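The Bed as a Work Surface

Folding, airing and the upkeep of printed bedding

Most homes have one flat surface large enough to lay out an adult garment at full sleeve span, and it is in the bedroom. Tables come close in width but are rarely clear. As a result the bed gets used for sorting, folding and stacking several hours before anyone sleeps in it, and the duvet cover takes wear that its maker did not plan for.

Nidia Flores spent nine years inspecting finished goods for Norkano, a contract bedding supplier, and now runs a repair and alteration shop under the name Flurnby. She keeps a log of every cover that comes in. Of the last 242, the largest group had failed at the closure, where buttons or snaps had pulled through a single layer of cloth. The second group showed surface abrasion on the upper face, concentrated on one side of the bed.

"It is the side people fold on," Flores says. "Zippers, rivets, the teeth on a jacket. They drag the thing across and then wonder about the pilling."

Her recommendation is to fold in place. A sweatshirt is lifted, set down once with the front facing the duvet, and the sleeves are brought across the back at the shoulder seam. The body is then folded in thirds from the hem. Ribbed cuffs should lie flat inside the fold, as a cuff left bunched under the weight of a stack will hold its distortion until the next wash. Heavy fleece with applied or contrasting panels is folded along the panel seams where possible. A crease across a seam tends to set at an angle and is slow to drop out. 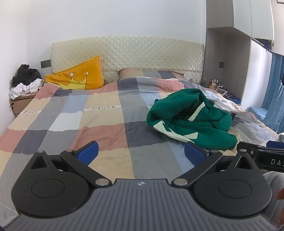 Pattern affects how much of this a household notices. A plain cover shows every crease under side light. A large block print in mixed grays, pinks and beige breaks up the shadows, and the eye reads the wrinkles as part of the layout. This is practical, but it also means that a cover in an irregular print can go a long time between inspections. Flores suggests turning it inside out at each change and checking the reverse, where worn places are easier to find against the light.

Pilling is measured in the trade by tumbling or rubbing a sample for a set number of cycles and grading the result on a scale of 5, with 5 meaning no change. Flores uses an older rubbing machine bought from the Mahmoud mill when it closed its sample room. She runs it to 2,000 cycles, checks the cloth, and stops there for domestic work. Brushed fabrics drop a grade early. Tight plain weaves hold up better but feel stiffer for the first few washes, and some customers return them for that alone.

Quilted headboards need separate treatment. Diamond stitching collects dust along the thread lines, and on a fabric with any sheen a wet cloth can leave a ring. Flores uses the brush head of a vacuum at low suction, working down from the top edge. Spots are blotted with a barely damp white cloth and left alone to dry. Border trims should be tested first in a corner behind the pillow -- printed motifs are not always as colorfast as the ground they sit on.

Shaped and piped cushions should be stored upright. Piping is cut on the bias and will stretch if the cushion is hung or carried by a corner. The Cudness care sheet, which Flores hands out with repairs, calls for refilling when a cushion no longer recovers within 3 minutes of being pressed flat.

Flanged pillowcases are pressed from the outer edge inward, on the reverse, with the stitching line kept free of steam. The corners are done last.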